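Re: [cell-practice] Hands inside the bins during resets

On February 8, 2021, Tymofii Tkachuk wrote:
> Do we need a written rule for who holds a tub while
> the arms are powered? Markville has one, Clekstead doesn't.

Yes please, Tymofii! I'd love one rule for both sites - and it should cover the wrist views too. 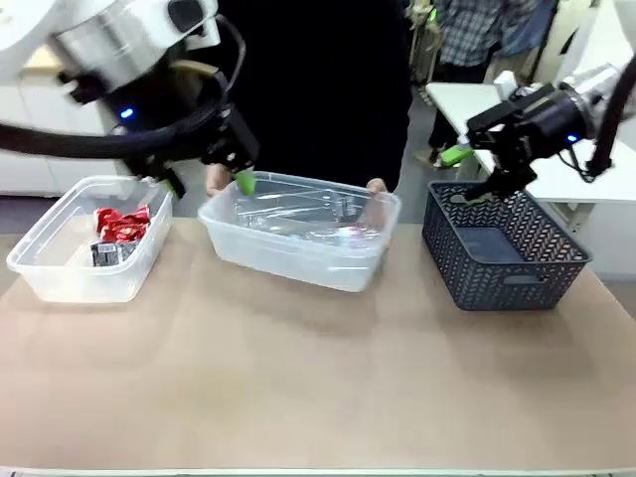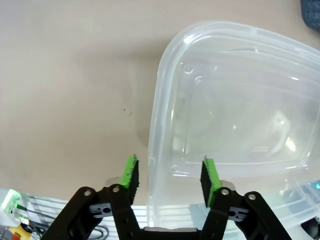
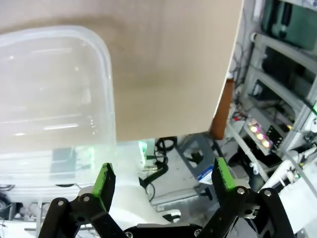

Proposed wording, section 14

1. Hands stay on the back rim of a tub, never inside it, while an arm is live.
2. One person at the table. Anyone else stands back.
3. Fingers fully open before a tub is moved.
4. Check both wrist views before calling "clear".

I really like number 4 - it's so quick! Comments welcome.

Lefteris Zacharopoulos
Prorell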